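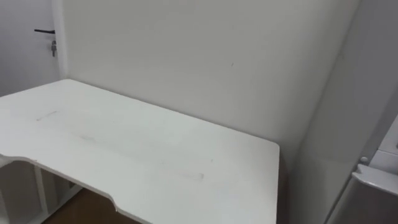
2 min read

Notes for February: our visit to the Setari robot kitchen

Welcome back, everybody, and thank you for being so good about the early start. I have written up our visit in the order I'd like you to think about it, so please keep these pages with your reading on Lockwood's grasp tables (we will need both for the next assignment).

Denise Inskip, our host for the morning, began by asking us what a robot has to know before it moves at all. You gave her a lovely pile of answers, and I was proud of every one, even the silly ones. The answer she was hoping for was the height and the edges of whatever surface it is working over. A plain white desk against a plain white wall gives a camera very little to hold on to, and a curved front edge is harder still to model than a straight one. Do write that down, as it comes back in the homework.
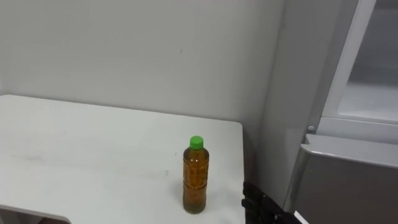
The second thing to take from the morning is the difference between reaching and grasping. Reaching is getting the hand to a good starting place beside the object, and grasping is closing the fingers in the right order with the right force. See-through plastic makes the first part tricky, because depth cameras can look straight past it — Ryan Horrocks had a good question about this on the bus home, and I have promised him ten minutes at the start of our next class. Shape helps, too. A narrow, upright bottle can tip if one finger arrives early, so the approach matters as much as the grip.
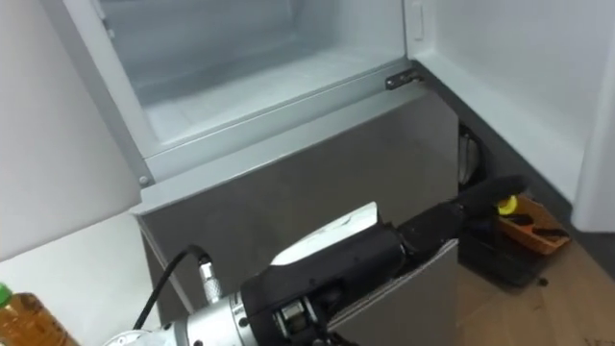
Drawers are another matter altogether, and I think most of you liked this part best! A drawer can only travel along its rails, so the hand has to follow a path that somebody else designed. Hook the fingers over the lip, keep the wrist in line with the direction of pull, and let the arm give a little if it meets resistance. In the notes from Plellmont this is called compliant motion, and you will find it on page 74.

For next time, please read section 11 and sketch a drawer pull from the side, with arrows for the forces. Pencil is fine. The Jalia worksheet is due at the same time.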